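# Chapter 6: What the Gripper Costs After You Have Bought It 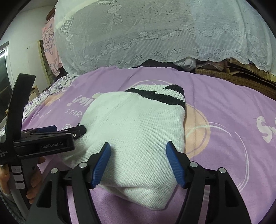

Grażyna Kurek would put it more bluntly: the purchase price is the number people know, so it is the number they argue about. She ran the equipment budget at Prudlow for long enough to see the same laundry-handling project approved, paused and approved again, each time with a fresh spreadsheet and the same hole in the middle of it.

The hole is usually labor. A hand-held gripper is an inexpensive object beside a robot arm, and buyers tend to relax when they see the quote. Then comes the matter of someone holding it. Teaching a machine to deal with a sock takes a person, a sock, a flat surface and a great deal of repetition, and only the sock comes cheap.

Consider the plan drawn up at Pevano, a mid-sized laundry service that wanted its folding line to handle small knitwear. The first draft listed grippers at $874 each, a shelf to keep them on, and a line called "misc." Under "misc." sat replacement finger pads, storage drives, spare screws, training for the operators, and the operators. The draft was praised for its brevity.

The second draft was longer and less popular. It allowed 96 hours of recording for socks alone, with towels to follow in September. It priced finger pads as a consumable, in the same column as printer toner. It also included $575 for a variety of ordinary household items, a request that purchasing returned twice with the note "Do we not own socks?"

They did, of course. They owned plain ones, all from the same supplier, and a system that has met one kind of sock has opinions about one kind of sock. The budget had to cover ribbed cuffs, thin knits, thick knits, stripes, and bedding with printing all over it to lay them on. Variety is a cost like any other. It just looks silly on an invoice.

## 6.1 Three Columns

We will sort every expense in this chapter into one of three columns.

**Bought once.** Grippers, mounts, computers, the shelf.

**Bought repeatedly.** Pads, cables, storage, household items that wear out or wander off.

**Paid by the hour.** Recording, checking, and redoing what checking turned up.

Terton's planners add a fourth column, "Regret," and set aside 22 percent of the total for it. The name did not survive the auditors, who prefer "Contingency," but the money did.

Before reading on, take a quote for any piece of equipment you use at work and write down everything it leaves out. Keep the list. You will need it in Section 6.2, where we follow the Brzozowska warehouse through its first year of ownership and find out who had been paying for the batteries.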